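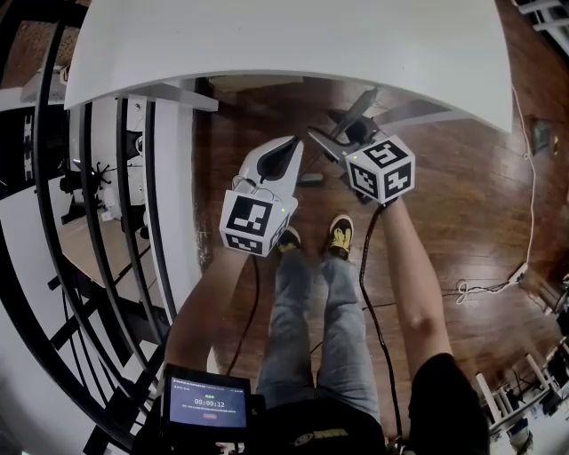
Jobs & Mitmachen
27/07/2019 – von Sheyla Taipe
Lesezeit: 1 Minute

Teilnehmende für Greifer-Aufnahmen gesucht

Pelotell sucht Personen, die Robotern Handgriffe vormachen. Sie führen zwei Handgreifer, einen pro Hand, und erledigen damit einfache Aufgaben im Haushalt – Tisch decken, Wäsche falten, Kisten einräumen. Eine Sitzung umfasst 88 Durchgänge mit Pausen.

Voraussetzungen: mindestens 18 Jahre, beide Hände frei beweglich, Deutsch oder Englisch. Technische Vorkenntnisse sind nicht nötig, die Einweisung dauert 16 Minuten.

Vergütung: 300 Euro für neun Sitzungen, Auszahlung nach der letzten.

Anmeldung bei Rigoberto Quezada, Projekt Skendasach – bitte mit zwei Terminvorschlägen.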